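Poetry > Truswood Review > Submitting > Questions

Reading time: 4 minutes

Print this page | E-mail this page

Submitting poems to the Truswood Review: frequently asked questions

When can I send poems?

We read in June and again in November. Poems that arrive outside those months are deleted unread, and we don't keep a list of who sent them. The window closes at midnight on the last day of the month.

How many poems can I send?

Up to four, in one document, with each poem starting on a new page. A sequence counts as one poem if it has one title. The whole document should not run past 105 lines, and blank lines between stanzas don't count towards this.

Do you take prose poems?

Yes. The limit for a prose poem is 630 words. Please set the margins as you want them, as we will try to keep your line width but can't promise it. The printed page is narrower than most people expect.

Do you take rhymed or formal verse?

Yes, and we would like more of it. We have printed sonnets, ballads, a pantoum and two sestinas. If you send a villanelle, check that the repeated lines still make sense where they fall. Small changes to a refrain are fine. A rhyme that has forced the sentence into an order that no one would speak is the most common reason we turn formal poems down.

What about translations?

We read translations if you have permission from the poet or the estate, or if the original is out of copyright. Send the original text as well. One of our readers works in Portuguese and one in Welsh. For other languages we ask outside readers, so a reply can take longer.

Can I send work that has been on my own website?

Yes, if you take it down before we print it. Poems posted to a closed workshop group are treated as unpublished. Poems that have been in another magazine, in print or online, are not eligible, and this includes student magazines.

Can I send the same poems elsewhere?

Yes – but tell us straight away if one is taken. A single line by e-mail will do. There is no need to withdraw the others.

Is there a fee?

No. There was a charge of £2 for online entries until the Cundard Fund took over our printing costs, and some listings sites still show it. If a site asks you to pay, you are not on our page.

What is the Tavares Prize?

It is given once a year for a poem under 14 lines that has appeared in either issue. You can't enter it separately. The judge is from outside the magazine and sees the poems without names.

What should the covering note say?

Your name, the titles, and where you live if you want to say. A biography is only needed if we accept something. We don't need an explanation of the poems, and the readers are not shown the note until they have voted.

How are the poems chosen?

Each document is read by two people, who mark it yes, no or maybe. Anything with a yes or two maybes goes to the editors' meeting at Barnton. We had 283 submissions in the last window and took poems from 31 of them.

Do you give feedback?

Not on individual poems. The notes under the next question cover what we would most often say.

What do you wish people would look at again before sending?
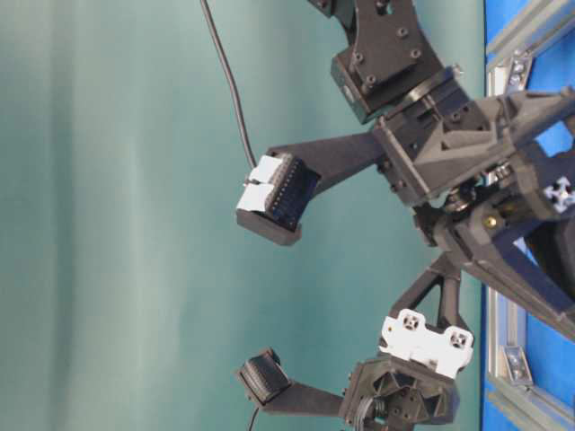

Adjectives, mainly, and the first stanza. Many poems open with a few lines that the poet needed in order to get started and the reader can do without. Try covering them and reading from the next full stop. With adjectives, the trouble is usually two doing the same job. Take the cloth in the picture: it has soft folds running up and down, with lighter and darker bands of mint and sea green. A draft might call it pale, delicate, verdant and gentle, which is four words and very little to look at. "Mint" and "folds" would be enough for most poems, and would leave room for a verb. We see the same thing with moonlight, rain and grandmothers' hands.

Look at the titles as well. A title that repeats the last line gives the ending away.

When will I hear?

Within 12 weeks of the window closing. If you have heard nothing by then, please write, as replies do sometimes go to junk folders.

What happens if a poem is accepted?

You will get a proof by e-mail and five days to correct it. We can fix errors at that stage but we can't take in a new version. Contributors receive £25 a poem and one copy of the issue. Copyright stays with you. If the poem is later in a book, we ask that the Truswood Review is named in the acknowledgements.

Can I send by post?

Yes, to the Barnton address on the contact page. Use A4, one side only, and put your e-mail address on every sheet. Posted poems are recycled after the decision – keep a copy.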